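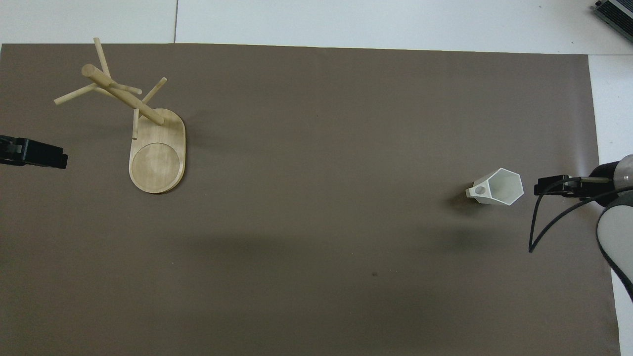 Reading time: 5 minutes

To: Household and Light Industrial Automation discussion list
From: Hülya Kırmızıgül
Date: February 11, 2024
Subject: Re: Request for a position on chore readiness

Dear members of the list,

I write on behalf of the assessment group in answer to the message sent by Nazmiye Kozan of the Ludside residential services office. Her message is quoted in the parts to which this reply refers.

> The Ludside office is preparing its equipment plan for the coming two
> years. We have been approached by suppliers who state that two-armed
> machines are now ready to take on kitchen and dining room chores in
> shared housing. The chores named are clearing tables, putting away
> cups and dishes, wiping surfaces, and folding kitchen towels.
>
> Before we reply to them, we would like to know whether the list holds
> a view. Can a machine do this work today, without a member of staff
> standing next to it? If the answer differs from one chore to the
> next, we would be grateful to have them listed separately.

The group's view is that the answer does differ from one chore to the next, and that for none of the four chores named would we advise the Ludside office to plan on unattended work within the two-year period. The reasons are set out below.

1. Putting away cups and dishes

The group has spent the most time on this chore, and in particular on the hanging of cups on a mug tree. It was chosen in October as the common bench task for the Damdale site. The parts are cheap and can be bought anywhere, and any reader can judge the result without training.

The task is harder than it looks on paper. The machine must find the cup, take hold of it in a way that leaves the handle free, carry it over to the stand, turn it so that the hole in the handle lines up with a peg, and let go only when the weight is on the peg. The pegs on a wooden stand of the ordinary kind point in different directions, so a motion that suits one peg is of little use for the next. The cup we work with is white plastic with six flat sides. Its handle is a flat piece with a round hole in it, which allows less room for error than the open loop on a common coffee mug.

The Damdale site logged 300 attempts with the cup and the stand placed by hand at the start of each one. Almost two thirds ended with the cup hanging from a peg. Most of the remainder failed at the last step, with the edge of the handle meeting the end of the peg and the stand being pushed out of position. Members should note that these figures come from a covered table with nothing between the cup and the stand. A kitchen counter in a shared house is not kept in that condition.

Where cups go onto a flat shelf, the results are better, and the group would regard that as the nearest of the chores to practical use.

2. Clearing tables

The group has reviewed the written reports from Polat, where trays are cleared at the end of a line. Trays of one size, arriving in one place, are handled well. The report makes no claim for mixed tables, and we would ask suppliers to show results on mixed tables before any claim is accepted. Glassware, cutlery lying flat, and food left on plates should all be included.

3. Wiping surfaces

A machine can wipe an open surface. It cannot yet be relied upon to judge whether the surface is clean afterward, or to move an object, wipe under it, and put it back. In our opinion a staff member would still need to inspect each table.

4. Folding kitchen towels

Cloth remains difficult. Members will have seen recordings of towels being folded neatly, and the group does not dispute them. We ask only that readers check whether a recording has been sped up, and how the towel was laid out beforehand. At the two sites that reported to us, a fold took longer than the same fold done by a member of staff, in every case.

Shop-floor work

The Ludside message did not raise this, but several members have written to ask. The position is more favorable on the shop floor, where parts arrive in a known place and the same motion can be repeated all day. Culta has kept a two-armed station on a packing bench for 11 months and intends to continue. An attendant looks after that station along with her other duties, and Culta has stated that it does not plan to withdraw the attendant.

Advice to the Ludside office

The group recommends that the office decline any purchase at this stage and invite suppliers to a trial in one kitchen, using the cups, shelves, and towels already there. The supplier should not be allowed to rearrange the room. The number of times a person steps in should be written down, and the supplier should be told in advance that this will be done.

A fuller note on the Damdale work, including the breakdown of failures by peg, will be sent to the list once it has been checked. Members holding results of their own, including poor ones, are asked to send them to me directly.

Respectfully,

Hülya Kırmızıgül
for the assessment group

This archive uses cookies to remember your display settings. By continuing to read, you accept their use. To receive the list as a monthly digest, enter your e-mail address on the subscriptions page.

Comments (4)

nkozan
Thank you for the clear reply. We will put the trial proposal to our suppliers as worded. Does the group have a form for recording when staff step in, or should we draw one up?

R. in maintenance
Would like to see the same cup test with the stand fixed to the counter. If it is being pushed out of position, that seems an easy thing to rule out.

benchside
Agree with the above, although no one I know screws down a mug tree at home.

packing_line_4
Please include cycle times in the fuller note. The success rate alone does not help us with planning.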